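How to Make Lemon Curd Cupcakes for a Crowd

If you have only ever made cupcakes from a packet mix, please give these a go. They're soft, properly lemony, and there's a spoonful of sharp curd hidden in the middle of each one. I've been making them for years and I still get excited cutting the first one open!

The recipe makes nine, and it doubles very happily if you have the people to feed.

What you need for the sponge

150g soft unsalted butter
150g caster sugar
3 medium eggs
150g self-raising flour
Finely grated zest of 2 unwaxed lemons
1 tablespoon milk
A pinch of salt

For the middle and the top

9 heaped teaspoons lemon curd
200g icing sugar
100g soft unsalted butter
Juice of half a lemon

Get the butter out early. I mean really early, a good couple of hours before you start, or the night before if your kitchen is as chilly as mine. Cold butter won't take in any air and you'll end up chasing lumps round the bowl. You want to be able to push a finger straight through it with no effort at all.

Rub the zest into the sugar

My favourite step, and the one that makes the biggest difference. Tip the caster sugar into a big bowl, grate the zest straight on top and rub the two together with your fingertips for a minute or so. The sugar goes damp and pale yellow and the whole kitchen smells wonderful. Stop grating when you reach the white part of the peel - it's bitter and you don't want it.

Make the batter

Heat the oven to 180C (160C fan). Add the butter to your lemony sugar and beat until it's very pale and fluffy, which takes a good five minutes with a hand whisk. I use an old Moser one with a wobbly beater and it does the job perfectly well. Scrape down the sides halfway through.

Beat the eggs in a jug and add them a little at a time, whisking well between each splash. If the mixture starts to look curdled, stir in a spoonful of the flour and carry on. Sift over the rest of the flour with the salt, fold it in gently with a big metal spoon, then loosen with the milk. It should drop off the spoon when you give it a tap.
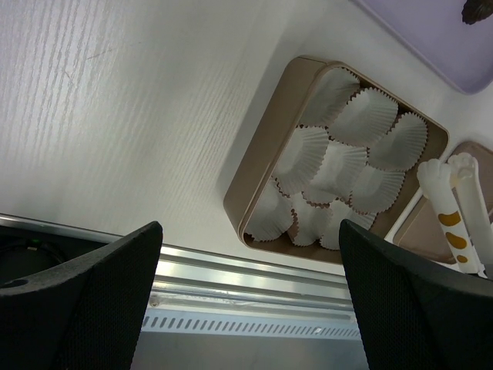
Hikik, 8/29/24

I baked a double batch this week for the end-of-summer picnic up at Grukier, so these notes are fresh in my mind. Share the batter out with two dessert spoons, one to scoop and one to push, and fill each case to just under two thirds. If you like things exact, put the tray on the scales and aim for 70g of batter in each. I did it that way this time and they came out beautifully level.

Bake on the middle shelf for 20 to 22 minutes. Please don't open the door before 18! They're ready when the tops spring back and a skewer comes out clean. Give them five minutes to settle, then move them to a wire rack and leave them until completely cold.

Fill them

Use a small sharp knife to cut a cone out of the top of each cake, going down about halfway. Slice the pointy end off the cone (cook's treat), drop in a heaped teaspoon of curd and pop the lid back on. Shop curd is fine. I like the Lastimum one, which has a real bite to it, but home-made is lovely if you have a jar open.

Ice them

Beat the butter on its own until it's almost white, then add the icing sugar in two goes with a tea towel draped over the bowl. Squeeze in the lemon juice bit by bit and stop when it's soft enough to spread. Swirl it on with the back of a spoon, or pipe it if you're feeling fancy.

A few extras

Lime works well in place of lemon, though you'll need three. In July I swap the curd for crushed raspberries and a little sugar, and those vanish even faster.

The filled cakes keep for two days in a tin somewhere cool. Plain ones freeze for up to a month; thaw them on the rack, then fill and ice on the day.

If you're taking them out and about, chill them for half an hour first so the icing firms up, and pack them close together in the tin so they can't slide.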